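Reviews > Kitchen > Worktop care

Lelliria Stone Balm, 495 ml bottle

I have owned dark red marble for long enough to distrust anything sold in a bottle with a picture of dark red marble on it. The Lelliria balm has a very nice picture. It also has the words "revives," "feeds" and "protects" on the front, and I would like someone at Nemness, the company behind it, to explain how you feed a rock.

Still, I bought it. My sister-in-law, Miroslava Tkachuk, swore by the stuff after using it on her windowsills, and she was not going to let it go until I tried it. So I paid for the bottle with my own money, used it from January until this spring, and kept a few notes on the back of a recipe card.

What you get is a milky liquid that smells like a candle store, plus one gray cloth folded into the box. The cloth is poor. It shed lint the first time out and the lint showed up beautifully on a dark counter. I switched to an old cotton dish towel and had no more trouble on that front. If you buy this, throw the cloth in with your car stuff.

The directions say to spread a thin coat, wait 80 seconds, then buff. I have no idea why it's 80 and not a minute or two, and I tried all of those. At one minute it was still greasy. At two it was slightly tacky and took more elbow. So, fine, they probably tested it. A point to them.

The shine is good. I'll say that plainly before I get grumpy again. On the stretch between the stove and the window, where the polish had gone flat from years of wiping, the color came up deeper and the white veining looked sharper. My husband noticed without being asked, and he once took four days to notice a new refrigerator.

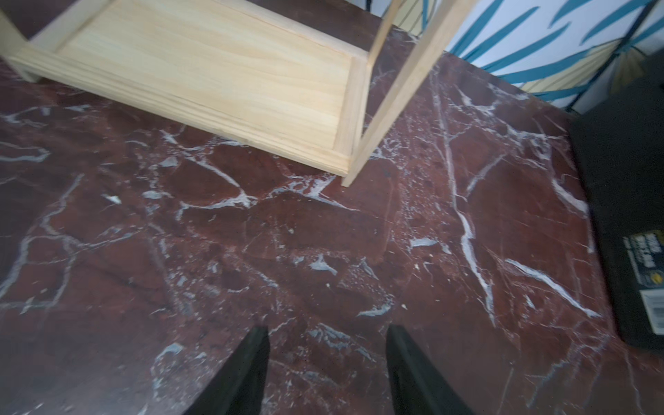
Dark red marble with pale veining, the hardest kind of pattern to judge a polish on.

And that is my complaint about nearly every review I've read of this kind of product. A stone this busy hides everything. You can smear half a coat of anything over a pattern like that and it will look pretty good from standing height. To find out what the balm was doing I had to get down with my chin near the counter and look along the surface toward the light. From there the picture was less rosy. There were streaks on both passes the first week, and one faint swirl near the sink that I only got out with warm water and dish soap, which rather defeats the purpose.

Then there's the protection claim. The box promises a barrier against "everyday kitchen acids." I had a leftover piece from when the counter was cut, so I polished half of it, left the other half bare, and put lemon juice on both for ten minutes. Both halves etched. The treated side was maybe a little fainter, and I do mean maybe - I had Miroslava look at it and she picked the wrong side. Marble reacts with acid and a coat of scented wax isn't going to stop that. If you have been cutting limes straight on the counter because a bottle told you it was OK, please get a board.

Water was a different story. It beaded up nicely on the treated half and sat there until I wiped it. Coffee wiped off clean after an hour. Olive oil left no mark that I could find, though on a stone this dark I wouldn't bet the house on it.

How long does it last? The company says 96 days. On my counter the beading was gone in under three weeks near the sink, and a bit over a month on the end where we only pile mail. I wrote to customer service about this and got a polite reply saying results vary with use. Well, yes. It's a kitchen.

I also compared it with the Hutsuliak paste, which comes in a flat tin and costs a little less. The paste is a pain to put on, it smells like a shoe repair shop, and your arm will know about it the next day. But the shine held nearly twice as long and I got no streaks. The Lenesmont spray I can't recommend to anybody. It's water and perfume as far as I can tell.

A few smaller gripes. The flip cap leaks if the bottle is stored on its side. The product code on the label is 984 for the dark stone version, and the light stone version has the same bottle in almost the same color, so check before you pay. I asked what the difference was between the two and never got a straight answer - my guess is the label.

Would I buy it again? For looks, before people come over, I might. It goes on fast, it makes a tired counter look cared for, and a little goes a long way. I still have more than half the bottle. As protection I wouldn't count on it at all, and if your marble needs real sealing you should get a proper penetrating sealer and put up with the fumes for an afternoon.

Three stars. It would be two and a half, but the shine by the window is still pretty nice in the mornings.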